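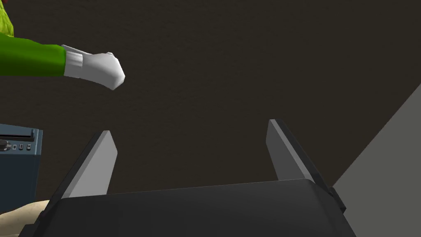
The long lunch in Warkimero

Roland Kershaw opens the soup kettle at 11 and puts the lid back on when the soup is gone. On the day I visited, that was a little after one. He makes a single pot, usually lentil or split pea, and sells it with bread and a pickled egg. The price is on a card by the register. It last went up in June.

Warkimero has a population of 2789 and once had six lunch counters. Most of them fed the men from the Thambiah cannery, who got half an hour and were expected back on the line with clean hands. When the cannery closed, the counters went one after another. Kershaw's father sold his to a shoe store. The son rented the space back 29 years later and has been there since.
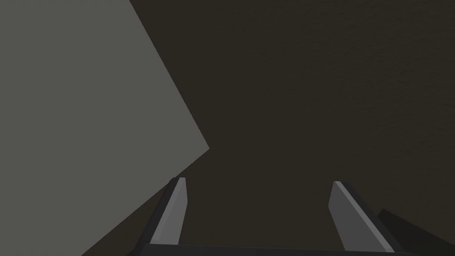

He did not plan to serve lunch. He wanted to sell coffee and newspapers, and he had a contract with a distributor called Skinell to bring both. The newspapers did not sell. People came in at noon and asked what there was to eat, so he bought a kettle.

Jamila Cassim was one of the first regulars. She teaches fourth grade up the hill and has nearly 40 minutes between bells, if someone covers the yard. She used to eat in her car.

"You sit next to whoever is there," she says. "I found out my road was getting repaved from a man eating an egg."

A table lets people pick their company. A counter mostly doesn't, and everyone faces the same way, which makes it easy to talk and easy to stop talking. Kumudini Gamage, who is writing a history of the town's cafes, has gone through old menus and rent books and thinks the seating mattered more than the food. The food, she says, was often bad. 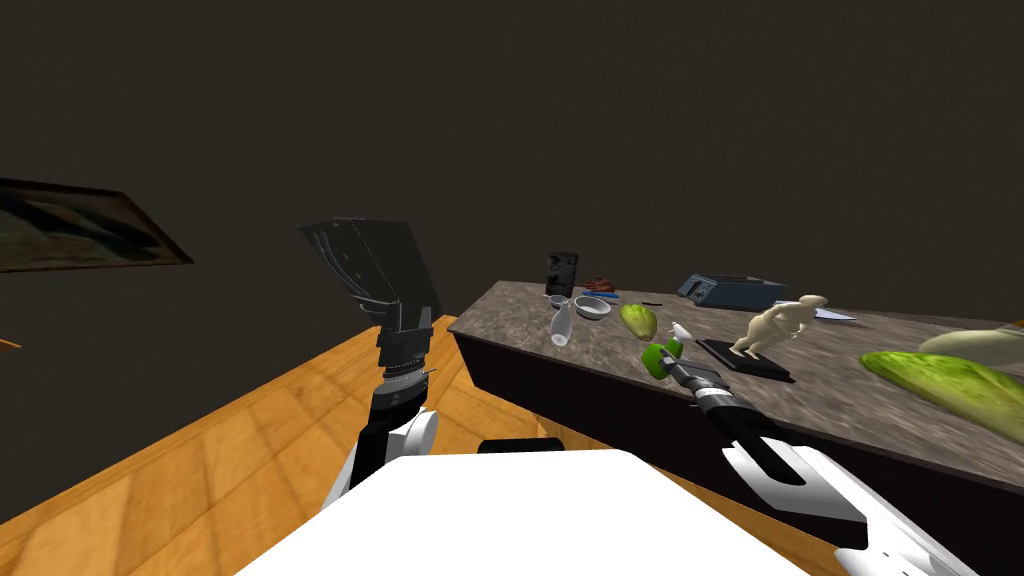

Marble-topped counter, dark brown front, plank floor.

Marble was never common in Warkimero. The cannery crowd ate off painted boards, and only the Cumalar Hotel, where the buyers stayed, paid for stone. Stone is cold under the forearms in winter and it stains if lemon juice sits on it. Pylyp Tkachenko, who fits counters for a living, still gets asked for it every month.
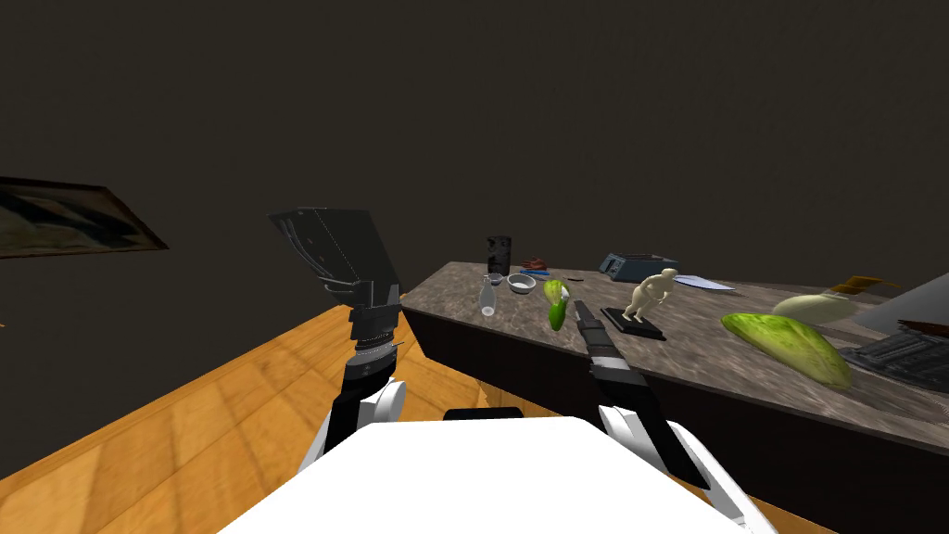

Length is the other thing owners argue about. Tkachenko says a short counter fills up and looks busy, and a short one is cheaper. He prefers them long, even in a dimly lit room like this one, where the far seats can seem a walk away. A customer who wants to be left alone needs somewhere to go. Kershaw's has 11 stools and he would like more, but the wall is in the way and the landlord won't discuss it.

He is thinking about a second pot of soup for the winter.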